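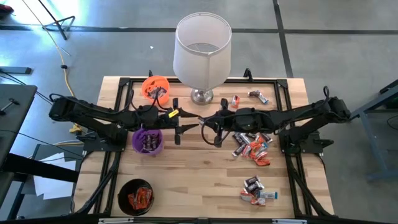 Home Notebook Bench notes Supplies Contact

September 17, 2005
2 min read

Candy sort, Haltitz room. Second go at the sorting layout for the Perkisau open day. Last time everything went into one heap and the guests picked through it for the kind they liked, so now each kind gets its own bowl. Orange wrappers are in the black bowl and that one is done. The purple bowl has the brown and silver bars, the orange bowl only a few dark and silver ones so far. The mixed bars on the right half of the table still need going through, both piles, plus the two strays by the lamp.

Started with the orange wrappers since they are easiest to pick out. Brown and silver took longer. Some bars have both colors on them and I changed my mind twice about where they go. Rule for now: go by the larger color. White wrappers have no bowl yet. Ask Bako if there is a spare.
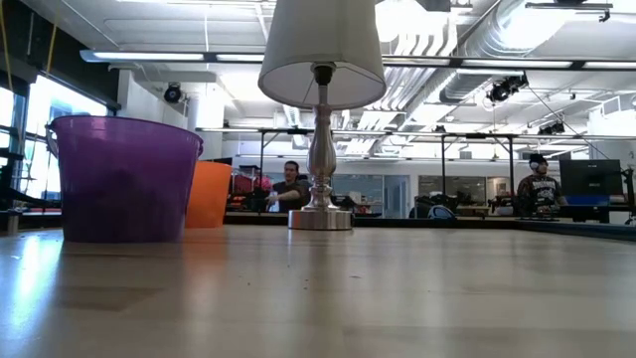
Lamp stays on the table. I tried the sort without it in April and the dark brown and the black looked the same by late afternoon. Wipe the shade before the open day - dry cloth only, the fabric marks.

Still to do:
- get 2 more bowls, any color except orange
- labels, 4 large and 6 small
- check the Ng order, 8 bags were on the slip
- find the lid for the candy tin 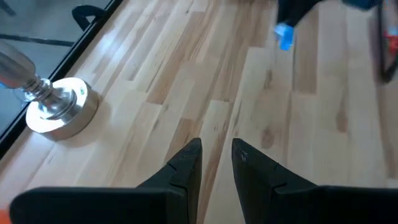 Sweep before we set up, wrappers get everywhere once people start eating. The broom is back in the hall closet. If the layout holds up I will draw it on card so it can be put out the same way each time.

Related entries
Bowl sizes compared
Open day table plan, Perkisau
Bako shelf inventory
Lamp placement, April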